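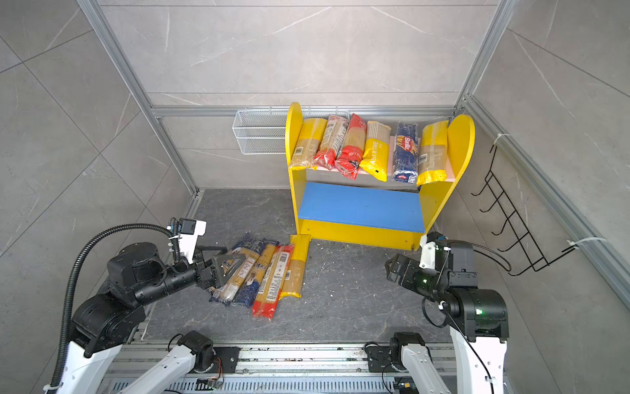 Aushilfe (m/w/d) für unseren Dorfladen gesucht – ab Juni

Der Ibarra Laden in Fumitz sucht Verstärkung, 18 Stunden die Woche, gern auch länger wenn's passt. Kein Ferienjob, wir suchen jemanden der bleibt.

Was anfällt:
Kasse, Regale auffüllen, Ware annehmen. Brot und Brötchen morgens ausgeben (Bäcker liefert um 5.40 Uhr, Laden auf ab 6). Nudeln, Reis, Konserven nach MHD sortieren, Altes nach vorn. Pfandautomat leeren. Paketannahme, vor Weihnachten viel. Zweimal im Monat Lieferfahrt nach Ondano und Vurnura zu den älteren Kunden, Lieferwagen ist da. 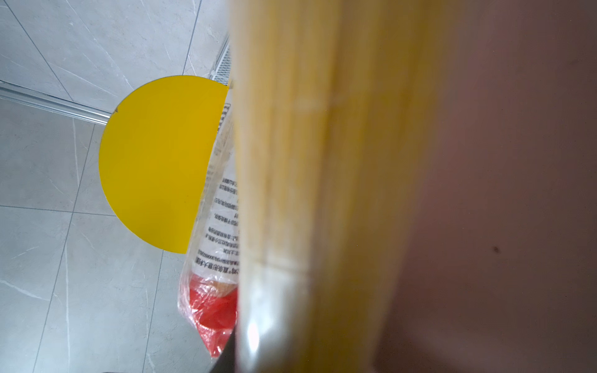
Die Frühschicht geht bis 11 Uhr, die Spätschicht von 14 bis 18.30 Uhr. Plan steht immer 2 Wochen vorher, Tauschen untereinander ist ok, bitte nur eintragen. Im Sommer mehr los wegen Campingplatz, da brauchen wir dich auch mal am Samstagvormittag.

Was du mitbringst:
Deutsch so dass du mit der Kundschaft klarkommst. Führerschein Klasse B. Kistenheben sollte gehen. Erfahrung im Verkauf schön, muss aber nicht, Kasse zeigen wir dir. Gesundheitsbelehrung vom Amt brauchst du vor dem ersten Tag, die Gebühr übernehmen wir.
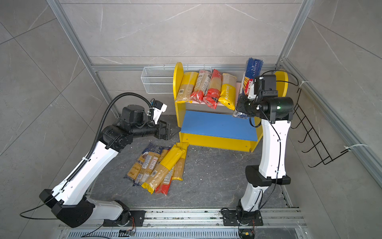 Bezahlt wird nach Stunden, Lohn besprechen wir im Gespräch. Dazu Personalrabatt auf alles ausser Tabak und Zeitschriften, und 250 Euro Prämie nach der Probezeit. Urlaub anteilig. Parken hinterm Haus, der Bus hält vor der Tür, fährt aber erst ab halb sieben, für die Frühschicht also eher schlecht.

Bewerbung:
Kurzer Lebenslauf reicht, Anschreiben nicht nötig. Im Laden abgeben oder in den Breifkasten an der Seitentür, Telefonnummer nicht vergessen!! Wer Fragen hat, nach Hermenegildo Ibarra fragen, nachmittags meistens im Lager. Probearbeiten einen Vormittag, wird natürlich bezahlt.

Bitte keine Orginalzeugnisse, wir schicken nichts zurück.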